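14 Mar 2018
Anbridge, dye bench

Lightfastness of the Trosereo reactive blue on cotton, second round. Picks up from the October swatches, which were cut too small to read on the spectro without catching the hem.

Cloth is the Plillik plain weave, scoured, no optical brightener according to the supplier. Cut 4 strips per bath. Liquor made up to 1000 ml with tap water, salt added in 3 portions, soda ash last. Bath 2 went in a few minutes late while I looked for the long thermometer. Noted on the tag.

Rinse: cold, cold, hot with the neutral soap, cold. The last rinse on bath 4 still had color in it, so I gave that one another hot wash. Not strictly the same treatment as the others -- keep it out of the averages.

Strips dried flat on the rack, then mounted on card with the lower half masked. Foil this time. The black paper we used in October let some light in at the fold and the masked half faded along the edge.

Exposure hours on the lamp counter at start: 543. Lamp is the old Bauerfeind tube. Output has not been checked after the move, so blue wool references go in beside every card and we read against those only.

Open points:
Spectro white tile has a scratch near the rim. Usable if centered.
Drain hose on the small bath weeps at the clip.
Soda ash is low, one more round at most.
Need a second set of tags that survive the hot wash. The pencil holds, the card does not.
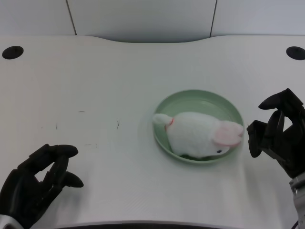 Next reading when the third wool reference shows a visible break. Leave the cards in the cabinet until then, and do not swap their positions. If the lamp trips, write down the counter before resetting it.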